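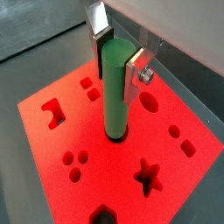 To subscribe to units in the Bratidden Short Bond Fund, first check which share class you are permitted to hold. Class A is open to private investors with a minimum first payment of 1,000 euros; Class I is reserved for institutions. The class must match the account type, much as a green cylinder goes into a round hole in a red board, and a form naming the wrong class will be returned.

Complete Form 2 and sign it in the same name as your Gekeck custody account. Joint holders must both sign.
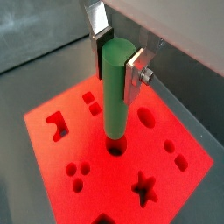 Send the form to the transfer agent, Liepiņa, before noon. Forms received later are dealt at the next valuation point. Payment should follow by bank transfer, quoting your holder number.

A contract note is issued once units have been allotted. Check the number of units and the price against your payment, and report any difference to Giang Châu at the investor desk.

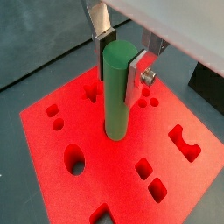 Green cylinder held over a red foam board by a gripper.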